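Why Does Bread Get Big?

Hi, it's me again, Iñaki Gallardo, the guy who writes the kitchen page! Last time I asked you to send in your food questions, and wow, you really like bread. The one I got most was this: how does a small, sad lump of dough turn into a big puffy loaf?

The answer is yeast. Yeast is alive! It's a teeny tiny fungus (yes, like a mushroom, only each one is a single cell, so small you need a microscope to see it). The dry kind you buy in a packet looks like beige sand, and it's sort of napping in there. Give it some warm water and it wakes up hungry.

What does it eat? Sugar. Flour is mostly starch, and starch is really lots of sugars all holding hands in a long chain. When flour gets wet, the chains start to come apart, and the yeast gobbles up the little bits. Then it burps. Okay, scientists don't call it burping, but that's what I call it. The burp is a gas called carbon dioxide, the same gas that makes soda fizzy.

So now you've got bubbles in your dough. Why don't they just float away? Because of gluten, a stretchy stuff that forms when you mix wheat flour and water. Kneading makes it stronger. Think of blowing bubble gum - the gum stretches around the air and holds it in. Your dough is doing that with thousands of bubbles at once!

Then comes the oven. The heat makes the gas swell up, so the loaf grows a bit more, and pretty soon the yeast dies and the dough sets firm around all those holes. Look at a slice of bread up close and you're looking at old yeast burps. You're welcome. 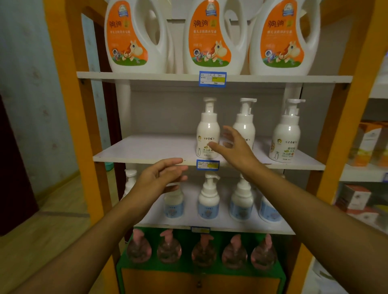

Jugs on the top shelf, pump bottles underneath.

Want to see yeast at work? Get a grown-up and try this.

Put 2 teaspoons of dry yeast and a spoonful of sugar in an empty bottle. Pour in some warm water (like a bath, no hotter), swirl it, and stretch a balloon over the top. Now go read a comic for half an hour. When you come back, the balloon should be starting to stand up!

Try it again with cold water and see which balloon wins. Mine took forever in September, when my kitchen was chilly. Write and tell me how yours went, and draw me a picture of the balloon if you feel like it.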